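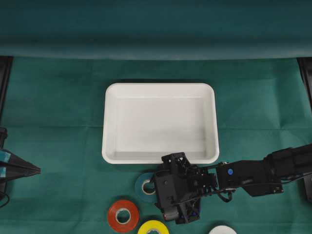 How much should I hold back for the small stuff on a two-arm tabletop setup?

Posted by Hazel Esposito on Sunday, October 3, 2021

Hi all, I run a little after-school shop program and we finally got the OK to put together a two-arm bench for pick and place practice (tape rolls into a tray, that kind of thing, nothing fancy). The arms themselves are sorted, I have a quote from Lollenier and I'm happy with it. What I can't figure out is everything else. I've got $350 left for the table covering, the backdrop, trays, things to pick up, and spares. Is that enough? My co-teacher Clyde thinks I should spend all of it on extra gripper parts and just use the bare table. I kind of want the cloth because our tabletop is shiny and it drives me nuts on camera. Also do I need to buy proper test objects or can I raid the supply closet?

Vaughn Ostrowski wrote:

Raid the closet! Rolls of tape are great because they come in loud colors, they don't roll off if you lay them flat, and you already own them. Just don't do what I did and buy cloth first and tape second. I have a dark teal cloth and one of my rolls is nearly the same color, so half the time I lose track of it on the monitor. Orange and yellow show up way better. For the tray, any plain white plastic one with a low rim will do. Mine has rounded corners and I like it fine.

As for the cloth, get enough for the table AND the back in one order so it matches. And iron it, or at least hang it up for a few days, the fold lines hang around forever (ask me how I know).

My split would be $93 on cloth and trays and sit on the rest until something breaks. Something will.

Ignacio Blackwood wrote:

Clyde's half right. I'd set aside $200 for spares before you buy one yard of fabric. Fingertip pads go first, then cables. On ours the cables loop along the outside of the arm between the joints, and with kids around they get snagged. Ask Lollenier whether pads are sold singly, we got stuck buying full sets from Nusent in April and I still have a drawer of the wrong half. Put $20 toward screws and cable ties and label the box or it'll walk away.

Also check shipping. It wasn't on our first quote at all and I had to go back and beg.

Shoshana Haddad wrote:

we just used a bedsheet. worked ok

Hazel Esposito wrote:

Thanks everybody, super helpful. Going with Ignacio's number for spares and Vaughn's cloth order, and I'll get the tape out before I pick a color! Emailing Lollenier about the pads tomorrow.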